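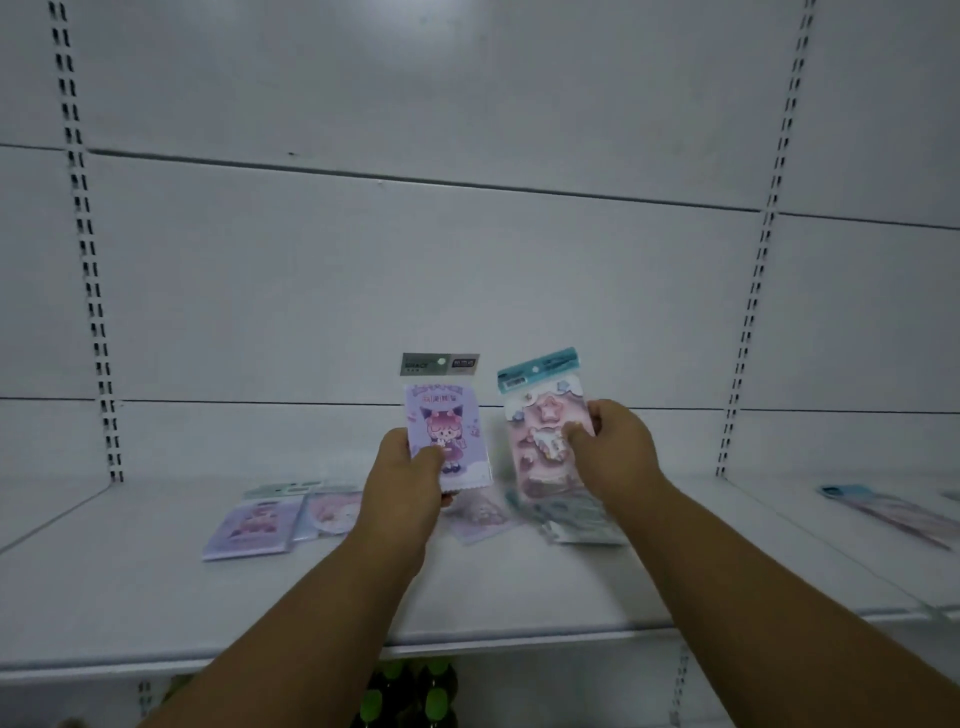 Shop Display and Stock, handout 4: small hanging packets

Right, packets. I spent a whole April on the stationery bay at Dastberg and I still think sticker packs are the best thing to learn on, as they're cheap, light and forever in the wrong place.

Start with the header card. Both packs being held up at the shelf have one, grey on the lavender pack and teal on the pink, and each has a round hole for hanging. If a pack has a hole, my first question is always whether we've got a hook for it. Flat on a shelf, packets slide over each other and customers end up seeing half a cartoon girl and somebody else's header.

Then sort by what's inside. The pink pack is puffy stickers, with a big star, and puffy ones are fatter than they look! I get 17 on a short hook and then they start pushing each other off. Flat cards go on much more happily, so don't mix the two on one hook, even if the colours look lovely together (they do, I know).

Colour comes after that. I like lavender next to pink, pale to strong, left to right. Szabó's old planogram does it the other way round and that's fine too — just pick one and stick to it for the whole bay.

For the exercise, use the Fenora stock sheet. Your opening figure is 1065 packets and the delivery note says 1000, so find where the difference sits before you touch a hook. You've got 30 minutes. Check the labels on the headers as you go, and put split bags in the Monda tray, not back on the shelf.

Bring your finished sheet on 5/1/20, with your bay sketch stapled behind it. Pencil is fine.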